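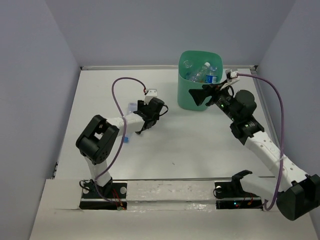 Aug 31, 2019
Bench notebook, Siddiqui workshop, small bay
Entry by Henok Alemayehu. Read and initialed by Ashraful Fakir.

Purpose of entry: to record the condition of the white table and its surround after the rearrangement, and to list the work still open.

The table is to remain in its present position, with the walls on the left, back and right. The pale lavender-gray finish has been accepted as final. Ashraful had proposed a plain white to match the tabletop. The two were compared under the overhead lamps on Thursday evening, and the edge between table and wall was harder to find with the white sample. The remaining white paint has been returned to the Etwood shelf.

Surface. The top was wiped with the mild cleaner from Stokura and a soft cloth, working from the back wall toward the front. No abrasive pads are to be used. One dull patch near the back left corner did not respond to a second pass and has been left alone. It does not catch a fingernail.

Walls. The left panel was rubbed down with 190 grit before its last coat. This was not the grade written on the work sheet, which called for a finer paper, and the sheet has been corrected to match what was done. The right panel received 2 coats. The back panel was already sound and received one. Drying was left overnight in each case.

Level. Checked along the front edge and again along the back. The front edge is true. The back runs slightly low toward the right, and a card shim has been placed under that leg for the present. A proper foot is on order from Jelinano - part request number 2000, entered by Ashraful.

Small items. Plastic pieces and containers used on the table are to go back to the drawer below the window at the end of each session. The drawer was relined in March and the liner is already lifting at one corner. Colleagues are asked not to tape it down, as the tape leaves a residue on the containers.

Lighting. The left lamp was lowered by 40 mm. Glare on the tabletop is reduced when one stands at the front, though a bright strip remains close to the back wall. A diffuser sheet may be tried. Henok to cut one from the roll in stores, if enough is left.

Open work:
Replace card shim with proper foot.
Touch up the lower edge of the right panel, inside face.
Reline drawer.
Diffuser trial, left lamp only.

Note added by A. Fakir: the paint tin for the walls has no color name on its lid. I have copied the batch label onto the inside cover of this book. Please do not discard the tin until the touch-up is finished.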